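# 档案数字化移交协调会 会议纪要

5月7日(星期二),Idano 办公楼二层会议室。主持:Ataahua Kereama。参会:馆藏组、扫描组、Oltbridge 仓储方代表。
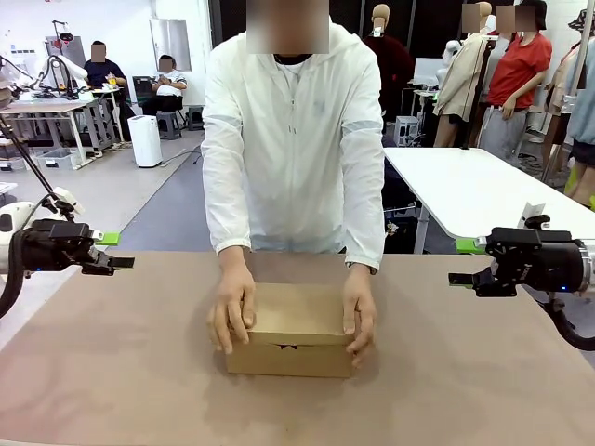
会议首先核对 Ranasinghe 家族文书的移交进度。该批文书共 696 件,已完成编目,其中 94 件因纸张脆化暂缓扫描,由馆藏组另行评估。关于装具,馆藏组建议统一规格。现有散装件仍使用带盖瓦楞纸箱,即图中桌上那种本色纸箱,箱盖前缘有一处深色蝴蝶结形的开口或标记,不便在同一位置粘贴条码。会议同意条码改贴箱体短边右上角,箱盖一律不贴。已贴盖的旧条码保留至下次清点,不单独返工。

## 一、装箱与编号

1. 每箱放一份箱内清单,清单置于最上层,用无酸纸打印。
2. 箱号沿用“全宗号—序列号—箱序”三段式,不再加年份后缀。
3. 跨箱的同一案卷须在两箱清单中互注。扫描组指出,上一批有 12 件未互注,导致影像文件归入错误目录,更正时需同时修改校验值。
4. 箱内空隙用无酸纸团填充,不得使用泡沫塑料。

## 二、库房环境

Oltbridge 代表说明,临时库房的除湿设备已更换滤芯,温湿度记录仪的数据改为按日导出。馆藏组要求导出文件保留原始采样值,平均值另列一栏。对方同意,格式由双方会后书面确认。

地图和大幅图纸不进入临时库房,继续平放于原柜。Edora 检索系统中的位置字段须注明“未移交”,避免读者误提调阅申请。

## 三、扫描参数

扫描组提出将手写件由灰度改为彩色采集,理由是部分批注使用褪色红墨水,灰度影像中难以与正文区分。馆藏组无异议。已完成的灰度影像暂不重扫,仅对含批注的页建立补扫清单。

主文件格式维持 TIFF,浏览文件仍为 JPEG。关于是否在浏览文件上加水印,讨论未形成一致意见,留待下次会议。

## 四、调阅安排

移交期间原件停止调阅。已预约的 4 位读者由阅览室逐一通知,可先提供影像副本。恢复调阅的时间暂定11月,以全部箱号完成复核为前提。

## 五、待办事项

- 馆藏组:修订条码粘贴说明,提交脆化件评估表。
- 扫描组:编制补扫清单,核对上一批影像的目录归属。
- Oltbridge:提供温湿度导出文件样本。
- Ataahua Kereama:向 Edora 维护方提交位置字段修改申请。

水印问题由扫描组准备两种样张,会前发各组。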